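Section 4: Replacing the processor

This section covers the Fernholm desktop workstation with the Vernano board. For memory and storage, see Section 5. Allow 60 minutes if you have not done the job before.

Before you start

Check that the new processor is on the supported list at the back of this guide. Boards with a serial number below 247 need the firmware update in Section 2 first, and it must be installed while the old processor is still in place.

You will need:
a cross-head screwdriver
thermal paste
lint-free cloths and isopropyl alcohol
an earthing wrist strap

CAUTION: Switch off at the wall and pull out the mains lead. Hold the power button in for a few seconds to clear any charge left in the supply.

4.1 Removing the cooler

1. Lay the workstation on its side and take off the access panel.

2. Clip the wrist strap to bare metal on the chassis.

3. Unplug the fan lead from the board. Pull on the plug — never on the wires.

4. Loosen the four cooler screws a little at a time, working diagonally. If the cooler will not lift, twist it gently to break the grip of the old paste.

4.2 Changing the processor

5. Release the lever and open the load plate fully. Wipe the old paste off the heat spreader before you lift the processor out.

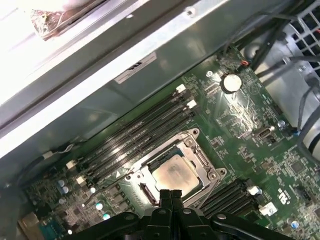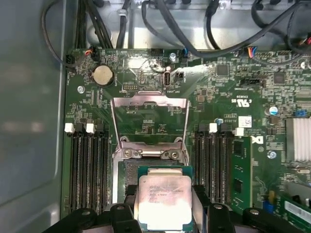 6. Hold the processor by its edges and lift it straight up. Put it in an anti-static tray.

7. Line up the marks on the new processor with those on the socket and lower it into place. Do not press down on it.

8. Close the load plate and lock the lever. Some resistance is normal.

Note: Bent socket contacts are not covered by the Gwynne warranty.

4.3 Refitting and first start

9. Put a small dot of paste in the middle of the heat spreader, then refit the cooler and its fan lead.

10. Replace the panel, reconnect the mains and switch on. The first start can take almost 2 minutes.

If the screen shows code 509, the fan lead is loose or missing. Switch off at once and go back to step 9.

Section last revised 21 Mar 2026.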